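The Mug Tree

My aunt left me the house on Plurkton Street, number 146, and with it the biggest collection of mugs in the whole of Bonden. I was thrilled! I mean it. Other people inherit silver (or debts), and I got a kitchen where every cupboard door opened onto handles.

The first week I just drank out of them. A brown one at breakfast, a striped one at ten, something with a chipped rooster on it after lunch. I carried my coffee from room to room and felt like a guest at a very good hotel. By February, though, the cupboards had started to bother me. I could never reach the one I wanted without moving six I didn't, so I walked down to Zisis, the hardware store by the bridge, and came home with a mug tree under my coat.

It was lovely! Pale blond wood, a round base, one square post with pegs sticking out every which way. I went to the table and stood it right in the middle, and then came the wonderful part, choosing who got to live on it. The blue-green one with the yellow inside had to go first. Of course it did. It was the mug she gave me cocoa in when I was nine, and looking into it was like looking into an egg. 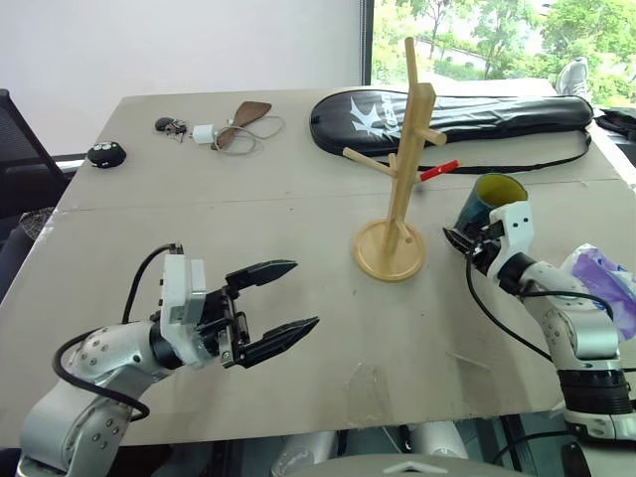
My sister wanted to know over the phone whether I had thought about weight. She'd had a mug tree once, she said, and she'd loaded all one side of it, and at two in the morning the whole thing had gone over with a crash that woke the dog. Opposite pegs, she told me, always opposite pegs, and the heavy ones low.

I hadn't thought about weight at all! I spent that evening weighing mugs in my two hands, one against the other, eyes shut, as happy as I've ever been. The rooster was heavier than he looked. The striped one weighed hardly anything, so she could go up top.

Around midnight I made cocoa, and washed the mug, and hung it back on its peg by the handle.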